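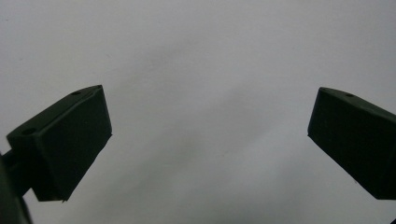
발표자 노트: 핸드헬드 그리퍼 키트, 살 만한가

7월
글: Graham Yeoman

시작하기 전에

인사는 짧게. 제목 슬라이드에서 오래 머물지 말 것. 오늘 이야기는 Widell이 내놓은 Urnero 키트, 손에 들고 쓰는 그리퍼와 카메라, 그리고 거기에 딸려 오는 데이터 정리 서비스에 관한 것이다. 우리는 두 달 동안 써 봤고, 돈은 우리가 냈다. 판매사에서 받은 것은 배송 상자와 청구서뿐이라는 점을 먼저 밝힌다.

청중에게 물어볼 것: 이 중에 시연 수집을 외부 키트로 해 본 사람? 손을 많이 들면 두 번째 슬라이드는 건너뛴다.

슬라이드 2. 판매사가 하는 말

소개 자료의 문장을 그대로 읽는다. "상자를 여는 날부터 학습 가능한 데이터." 읽고 나서 잠깐 쉰다. 나는 이 문장을 믿지 않았고 지금도 절반만 믿는다. 상자를 연 날 우리가 얻은 것은 충전 안 된 배터리와 설치 프로그램의 버전 오류였다. 첫 녹화는 나흘 뒤에 했다.

그래도 공정하게 말하면 조립은 쉬웠다. 나사 규격이 하나로 통일되어 있고 설명서 그림도 알아볼 만하다. 이 부분은 칭찬하고 넘어간다.

슬라이드 3. 손가락

첫 화면의 사진으로 돌아간다. 짙은 녹색 손가락 두 개가 벌어져 있고 사이에는 아무것도 없다. 카메라 쪽에서 보면 늘 이런 구도가 된다. 왼쪽 손가락 윗면에는 작은 구멍이 두 개 보인다. 재질감은 3D 프린팅 부품과 비슷하다. 무광이고 표면이 약간 거칠다.

여기서 할 말은 세 가지인데 순서는 상관없다.

접촉면이 평평하다. 상자나 블록은 잘 잡는다. 둥근 병뚜껑, 젖은 컵, 얇은 천은 이야기가 다르다. 우리 작업대에서는 천 모서리를 집는 작업이 제일 나빴다. 판매사는 부드러운 패드를 따로 판다. 따로 판다는 말을 조금 강조할 것.

마모. 손가락 한 쌍이 얼마나 가느냐고 물었더니 "사용 환경에 따라 다르다"는 답이 왔다. 우리는 두 달 동안 한 쌍을 교체했다. 모서리가 닳은 상태로 찍은 에피소드를 학습에 넣어도 되는지, 이것도 물었지만 답이 없었다.

부품 파일. 출력용 파일을 공개하느냐는 질문이 분명히 나올 것이다. 답은 "계약 고객에게 요청 시 제공"이다. 우리는 요청했고 3주 걸려서 받았다. 받은 파일은 쓸 만했다.

슬라이드 4. 숫자

표를 띄운다. 읽어 주지 말고 필요한 줄만 짚는다.

수집한 에피소드: 3572개
작업 종류: 8가지
수집에 참여한 사람: 4명
작업마다 판매사가 권장하는 최소 에피소드: 200개

권장치 200개는 여덟 작업 모두 넘겼다. 그런데도 배치한 정책이 쓸 만했던 작업은 절반이다. 판매사 담당자는 데이터 다양성이 부족하다고 했다. 그럴 수도 있다. 하지만 그 말은 어떤 결과에도 갖다 붙일 수 있는 말이고, 다양성을 어떻게 재느냐고 되물었을 때 돌아온 것은 상위 요금제 안내였다. (웃음이 나오면 기다리고, 안 나오면 바로 넘어간다.)

주의: 우리 결과를 업계 평균처럼 말하지 않는다. 한 팀, 한 작업실, 로봇 한 종류의 결과다.

슬라이드 5. 정리 서비스

녹화를 올리면 불량 구간을 걸러 주고 궤적을 복원해서 돌려준다. 이게 이 상품에서 제일 비싼 부분이고, 내가 제일 의심하는 부분이다.

문제는 무엇을 왜 버렸는지 기록이 없다는 것. 돌려받은 묶음에는 남은 에피소드만 있다. Sorin Papadopoulos가 원본과 대조하는 스크립트를 짰고, 버려진 것들을 열어 보니 멀쩡해 보이는 녹화가 꽤 섞여 있었다. 특히 배경이 밋밋한 곳에서 찍은 구간이 자주 빠졌다. 흰 벽이나 빈 탁자만 보이면 위치 추적이 잡을 특징점이 적다는 설명은 이해한다. 그러면 녹화할 때 경고를 띄워야 한다. 올린 다음에 말없이 지우고 처리 요금을 받는 것은 다른 문제다.

사진을 한 번 더 가리켜도 좋다. 손가락 뒤로 회색 바탕밖에 없다. 이 정도로 단조로운 화면이 길게 이어지면 어떤 추적기라도 힘들 것이라고 나는 본다. 단정하지는 말 것. 우리가 통제 실험을 한 것은 아니다.

슬라이드 6. 다른 선택지

Nakamura 제품은 데모만 봤다. 손가락 교체가 공구 없이 된다는 점이 부러웠다. 가격은 견적을 받아야 알 수 있다고 해서 이 표에서는 빈칸이다. Bristex는 하드웨어 없이 정리 서비스만 파는데, 제외 사유를 파일로 준다고 한다. 아직 써 보지 않았다. 써 보지 않은 것을 추천하지 않는다.

직접 만들기: 가능하다. 출력기가 있고 주말을 포기할 사람이 있다면. 우리 팀에는 그런 사람이 없었다.

슬라이드 7. 계약 전에 물어볼 것

화면에 목록만 띄우고 사람들이 사진 찍을 시간을 준다.

- 제외된 에피소드의 목록과 사유를 받을 수 있는가
- 소모품 가격과 납기가 계약서에 적혀 있는가
- 원본은 누가, 얼마 동안 보관하는가
- 구독을 끊은 뒤에도 녹화 프로그램이 열리는가
- 우리 작업 하나로 시험 수집을 해 볼 수 있는가

네 번째는 꼭 말로 덧붙인다. 우리는 서명하고 나서야 물었고, 답은 "읽기 전용으로 열린다"였다.

슬라이드 8. 그래서 갱신하나

하드웨어는 계속 쓴다. 정리 서비스는 갱신하지 않는다. 제외 사유를 보여 주는 기능이 가을 업데이트에 들어간다는 말을 들었는데, 봄에도 같은 말을 들었다.

질의응답

가격 질문: 견적이 고객마다 다르니 우리 금액은 공개하지 않는다. 개인적으로 물어도 마찬가지.

로봇 쪽 그리퍼와 호환되느냐는 질문: 같은 손가락을 양쪽에 달아야 한다. 한쪽만 새것으로 갈았다가 하루를 날렸다는 이야기를 해도 된다.

스크립트를 나눠 달라는 질문: Sorin에게 넘긴다. 뒷줄에 앉아 있을 것이다.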